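Gadura Wrist-View Simulation Pack: Tableware Set
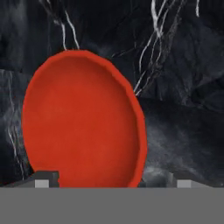
Simulated wrist view: red oval dish on dark marble, between the two finger pads.

If you are pricing up a first arm for a kitchen or a canteen line, the hardware quote is usually the part that arrives quickest, and everything that has to happen before the arm can be trusted near the crockery tends to get squeezed into whatever money is left. We put the Tableware Set together with those buyers in mind, so that you can try out grasps on screen for a good few weeks before you sign for anything with a motor in it (and change your mind about the gripper while it is still free to do so!).

The set holds 13 dish shapes and a choice of worktops, and every scene is rendered from the wrist, looking out past the fingers. Broad, shallow dishes are well worth an afternoon of your time, as the rim is often the only sensible place to take hold and the opening width you need can come as a surprise. Do measure your own largest dish before choosing fingers.

Prices, before VAT
Tableware Set, single seat, one year: £495
Tableware Set with Ument worktop textures: £572
Site licence, any number of seats: £2,000

Seats can be moved between machines, and if you go up to the site licence within the year we take what you have already paid off the bill. The Pritchard planning workbook comes with all three and has a page for fingers, mounts, guarding and training time, which are the lines people most often leave out of a first budget.

Flidano gripper models are sold separately. The next set, covering mugs and jugs, is due in May, and anyone holding a site licence will have it added at no charge.

Prices last checked Feb 7, 2020.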